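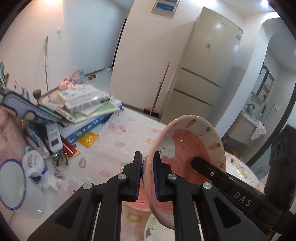 rhodri_penry wrote:
no. Not yet, not at my house anyway. Holding a bowl by the rim is maybe a tenth of doing dishes. The rest is knowing the one under it has oatmeal welded on, and that the plate by the sink is clean and the plate by the stove isn't.

eglek wrote:
Depends what you call a chore. We run a Barko arm on the packing line at work, same carton all day, 500 an hour, never gets bored. Put it in front of my kitchen table and it wouldn't know where to start. Books, remote, somebody's glasses, tissues. That's a normal table!

rhodri_penry wrote:
right, and thats my point. A line is a line. A table is whatever got dumped there since Sunday.

SionedE wrote:
Disagree with both of you a bit. Two grippers on one bowl is the interesting part. One holds, the other goes inside. Two years ago everything was one arm and a foam block. A bowl has a curved wall, it's ceramic, it wants to spin in your grip. Only got the rim to hang on to. I'd call that real progress.

eglek wrote:
Progress sure. Would you let it near your grandmother's china?

SionedE wrote:
No. I wouldn't let my husband near it either

mali_p wrote:
Can I ask a dumb question. Why do the bowls at all, we have a dishwasher. What I want is something that loads it. And unloads it. Mostly unloads.

huwp wrote:
Mali that's the hard bit. Loading = pick up anything, any angle, figure out which way it faces, fit it between two other things without chipping. I spent most of March trying to get a Kanent arm to put mugs on a rack at the shop. Handles killed us. 376 tries logged before I let anyone from the front office watch, and it still put one on upside down in front of them.

mali_p wrote:
so the answer is no

huwp wrote:
The answer is mugs no, flat plates sort of

rhodri_penry wrote:
"flat plates sort of" should go on the box

SionedE wrote:
Huw what fingers were you using? Straight metal? If you didn't have ribbed pads I'm not surprised. The ones in the OP have a ribbed inner face on each finger, makes a big difference on anything slick. We swapped to something like that at Hung and our drop rate on jars went way down. Don't have the number on me.

huwp wrote:
Flat rubber. Yeah. Ribbed ones were on order and then the budget wasnt.

eglek wrote:
Pads won't fix deciding what to do tho. Look how much stuff is on that table besides the dishes. Is the yellow packet trash? Does the crumpled tissue go in the bin? My kid knows. (Doesn't do it, but knows.)

SionedE wrote:
Nobody sane ships that in one go. You start with one job. Stack the bowls. Then bowls and plates. Then wipe.

eglek wrote:
And the vacuum people started with one job and 10 years later mine still eats socks

SionedE wrote:
Mine doesn't. Pick up your socks

eglek wrote:
Then I'm doing the chore for the robot??

rhodri_penry wrote:
there it is. Every one of these things I've owned moved the work around. Vacuum: now I pick up the floor first. Skadia window thing: now I stand there holding the safety cord like I'm walking a dog.

huwp wrote:
Fair for the house. In the shop I don't buy it. We have a machine that deburrs brackets, over 1,000 a shift, and no one misses doing it by hand. My wrists sure don't.

rhodri_penry wrote:
brackets are all the same bracket

huwp wrote:
They are not lol. You should see what our supplier sends. But yes ok closer to the same than a bowl and a pair of glasses.

mali_p wrote:
What would it cost though, if it worked. Two arms, pads, whatever runs it. I'd pay a decent fridge's worth for unloading. Not a car's worth.

SionedE wrote:
Right now closer to car. Used car.

mali_p wrote:
then I'll keep doing it with a podcast on

eglek wrote:
Sioned serious question, how long till soft stuff. Towels, plastic bags. I've seen folding demos but always one towel, flat, on a bare table.

SionedE wrote:
Don't know. Bags are awful, they change shape every time you touch them. I'd take bowls in a few years over bags ever. Have to run, shift starts at 2, will dig up the jar numbers tonight if I remeber

huwp wrote:
Post the pad part number too please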